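So our budget for the Estlow cell was 2,900 dollars, and I'd spent most of it in my head by Sunday (mostly on grippers!). Two arms ate the biggest chunk, then the rail they bolt to.
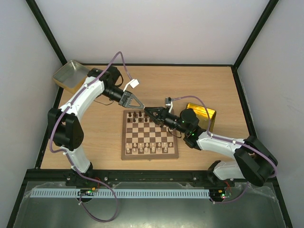 Figure 2. Both arms over the chessboard, cream pieces at the near side.

What I forgot was the small stuff. Cable clips, duct and screws never made my first list, so I'm adding a 20 percent cushion to the next order from Mallari. I'd also like two spare gripper fingers.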